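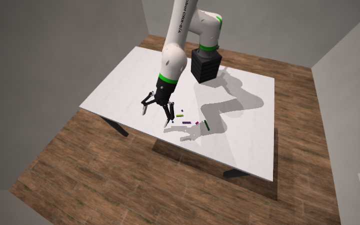 The Brimcombe weir was built to hold the upper pond at a fixed level, and for most of its life it had done so without attention. The level was recorded each morning in a hardback ledger kept in the gauge hut. The columns were date, time, staff reading, gate position, remarks. The remarks column was usually blank.

Catalina Tapia took over the readings in April. She had been sent by Binden, the firm that held the maintenance contract, and her instructions fitted on one side of paper. Read the staff to the nearest five millimetres. Read it from the same step. If wind was moving the surface, take the middle of the high and low readings. Do not adjust the gate without a call to the Medside office.

She read the staff. She wrote the number down. The pond stood at 1.240 metres on the first day and 1.240 on the second, and on the third it stood at 1.235, which was within the reading error and required no remark.

The previous reader was a man called Petkov. He had kept the ledger for 17 years and had left it in good order. His figures were small and upright, the sevens crossed. He had left a pencil on a string, a tin of grease for the gate spindle and a folding chair with one new leg. Catalina used the pencil until it was too short to hold and then tied on another.

In her second week she began reading backwards through the ledger in the evenings. It was a reasonable thing to do. The contract asked for a yearly summary and she wanted to know how the pond behaved in a dry summer. She plotted the monthly means on squared paper. The line was level, with a dip each August and a return by October.

The dips were the wrong shape.

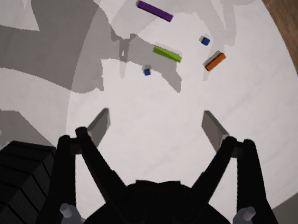
A pond that loses water to the air goes down slowly and comes back with rain. Petkov's pond went down in a single night. It stayed down for six days and came back in a single night, rain or no rain. The drop was 15 millimetres each time. In the remarks column, on the first morning of every dip, there was a small pencil dot. On the last morning there was another.

She checked the gate column. The gate had not moved. She checked the rainfall returns from Medside, which were complete, and found nothing in them that would account for it. She worked out the volume. Fifteen millimetres over the area of the upper pond came to a little less than the capacity of the old lock chamber on the north bank, which had been out of use since before the ledger began.

She walked over to look at the lock on her own time. The chamber was dry and full of nettles. The bottom gates were rotten along the lower edge, but the upper ones had been kept up. The paddle gear was greased. It was the same grease as the tin in the hut, a dull yellow, and there was a clean line on the rack where the teeth had been in use.

Catalina did not enter any of this. The ledger had no column for it.

She telephoned the Medside office and asked whether the lock was on the asset register. The clerk looked it up and said it was listed as infilled. Catalina said that it was not infilled. The clerk said that the register had it as infilled and asked whether she wished to raise a query. A query would need a form, and the form would need a site visit, and there were no visits to be had before the autumn. Catalina said she would think about it.

She had an address for Petkov, from the handover sheet. She wrote to him in the form she used for everything, a numbered list.

1. Are the August dips real or a fault in the staff?
2. If real, is the water going into the north lock?
3. Why?
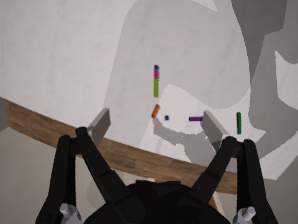 The reply took three weeks. It was on lined paper and it answered the questions in order.

1. Real.
2. Yes. The bottom gates leak, so you will need to pack them with ash and sacking. It will hold for six days if you are careful, and then you let it out below and the pond comes back off the feeder overnight.
3. My wife learned to swim in it. She liked to go in for her birthday. She stopped in the ninth year but I had got into the way of filling it.

There was a second sheet with a drawing of the packing, to scale, and a note on the upper paddles. The left one stuck. It should be raised two teeth, let back one, then raised fully. He did not ask her to do anything. He signed it with his initial and the date he had posted it.

Catalina put both sheets in the back of the ledger. She went on with the readings. In July the weather turned hot and the pond fell by slow, honest amounts, two and three millimetres a day, until it reached 1.195. She cut the nettles in the chamber. This was arguably within the contract, under clearance of vegetation near structures.
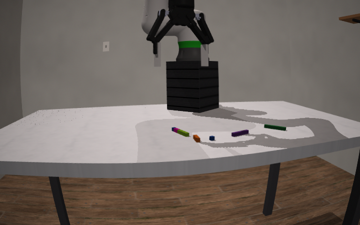
Robot arm above a table with small coloured blocks on it.

She bought the sacking from the feed merchant and paid for it herself. The ash came from the boiler at her lodgings, four buckets of it, sieved. It took two evenings to pack the bottom gates, working from the ladder with a lamp. The drawing was accurate. Where it showed a gap the width of a hand there was a gap the width of a hand.

At nine in the evening she went up to the left paddle. She raised it two teeth, let it back one and raised it fully. The right one gave no trouble. The water came in brown and carried a good deal of cut nettle with it, and by half past two it had levelled. She closed the paddles and sat on the balance beam - her feet did not reach the ground - until it was light enough to see the marks on the staff.

The pond had gone down 15 millimetres. She had expected 14, and checked it twice from the same step.

She opened the ledger and filled in the row. August 8, 2022. 06:10. 1.180. Gate unchanged. She looked at the remarks column for some time, then sharpened the pencil and put a dot in it.

The surface of the lock was flat by then, with a skin of ash along the lower gates. She took off her boots and set them side by side on the coping. The ladder had eleven rungs above the water. She went down it backwards, as the safety sheet advised, and let go at the bottom.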